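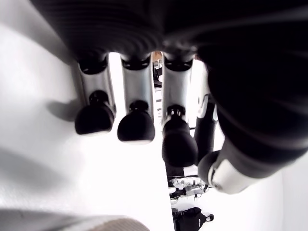 Page last changed: August 8, 2018

Unit 4: What the hand costs after you have bought the hand

Notes by Nermina Kelmendi. Bring these to the session, along with a pencil. The spreadsheet comes later, when you have earned it.

Every equipment request I have ever read begins with the most exciting item and ends with a line called "misc." The exciting item is priced to the penny. Misc. is where the project goes to die. In this unit we take a request for a two-armed setup with multi-fingered hands and try to work out what misc. was hiding.

4.1 Start with the task

Write down what the thing is supposed to do before you open a catalog. "Manipulation research" is a mood. "Pick up a cube and put it on a tray" is a task, and you can buy for it. Ask how big the object is, how heavy, how often it will be dropped, and who will be picking it up off the floor. (You will.)

If a two-finger gripper can do the job, price the two-finger gripper first. You may still want fingers and a thumb at the end of it, but you should have to argue for each one.
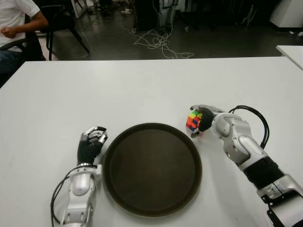 Fig. 4.1. Right hand with cube, left hand open, tray between them.

4.2 The boring lines

Our worked case is the Jerarent request, which the Clurthorpe lab filed in July. The first draft had two lines: arms, hands. The second draft had these as well:

Spare fingertips, one full set per hand: $693
Cables, ties and strain relief: $429
Table, delivered and leveled: $1790
Test objects: $45

Look at the last one. The test objects are the cheapest line on the page and the only one the reviewer asked about. Reviewers know what a toy costs. They do not know what a fingertip costs, so they let it through. Plan your justifications accordingly.

Cables deserve a line of their own. An arm that moves needs slack, slack needs somewhere to go, and the somewhere is usually the floor. Measure the longest reach, then the route back to the power supply, then order more than that.

4.3 Wear and spares

Fingertips touch things for a living. Treat them like tires: a part you expect to replace, with a shelf for the new ones and a box for the old. Sleeves over the wrist and arm go in the same category.

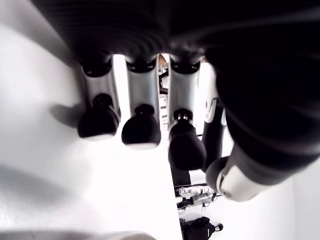 Ask the supplier three questions before you sign. Can a single finger be swapped, or does the whole hand go back? How long does the hand stay away when it does? And is there a loaner? Perić answered all three in one short email. Idik sent a brochure - a handsome one, with a fold-out.

If the hand does have to travel, somebody pays for the shipping both ways, and your contract says who. Find that sentence now, while you are still on friendly terms.

4.4 For next time

Rewrite the Jerarent request with no line called misc. Add a column for what happens to the schedule if each item arrives late. Keep it to one page - the reviewers stop there anyway.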